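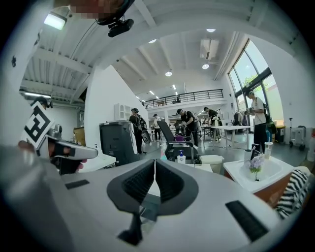 How to light a big white room so you can work in it all day

Sunday, January 19, 2025

I love a tall room. Give me a high ceiling, a mezzanine and a wall of glass and I'm happy before I've even put my bag down! But a room like that can be surprisingly hard work to sit in. It's glorious at eleven in the morning, gloomy by four, and if nobody has thought about the lamps you end up squinting at your own hands. We've spent the winter sorting ours out at Clumus and I'm so pleased with it that I wanted to write down how to do it.

What you'll need

A notebook, a roll of masking tape, a desk lamp with a long lead, and a steady stepladder with a second person to hold it. If any wiring has to be moved, get an electrician in. Everything below can be done without touching a cable.

Step 1: Draw the room

Sketch the floor from above and mark the windows, the tables and every light you've already got. Look up properly! Recessed downlights are easy to forget, and so is anything tucked in at the back over a mezzanine. Put the air conditioning on the plan too – you don't want to choose a lovely hanging shade and then find it swinging about all summer.

Step 2: Watch it for a day

Go in early, at midday and again when it's getting dark. Leave the lights off for as long as you can stand it and tape a small cross on each table where you'd first want to switch something on. Trees outside make a huge difference. Leaves soften the glare beautifully, but they also take a good bit of daylight, so repeat this in March if yours are bare now.

Step 3: Turn the tables

Do this before you buy anything, it's free and it's the biggest change you'll make. Set each table so the tall windows are to the side of whoever sits there. With the glass behind you, you work in your own shadow, and with it straight ahead you'll be pulling faces by lunchtime. White tabletops are brilliant for bouncing light about, but check for glare from a low sun. A matt mat fixes it.

Step 4: Sort out the middle layer

Ceiling lights in a high room do a decent job of the general glow and a poor job of the last bit, down where your hands are. Carry the desk lamp from cross to cross and try it at different heights. We settled on 30 centimetres above the table for fiddly work and quite a lot more for reading. I used a Tustau clamp lamp, but any lamp with a proper elbow will do.

Step 5: Don't forget the edges

Dark corners make the whole place feel smaller. A little lamp on a shelving unit, pointed at the wall, is lovely. White shelves look especially good lit this way, and you can find things on them at last.

Step 6: Match your bulbs

Pick one colour of white and stick to it at table level. Mixed bulbs look patchy, and in a pale room it shows on every surface. Write the type on your plan for when one goes.

The whole job took us 2 weekends, mostly spent shoving tables about and changing our minds. Next I want to try a dimmer up on the mezzanine, so if you've done one behind a metal railing, do tell me how the shadows fall!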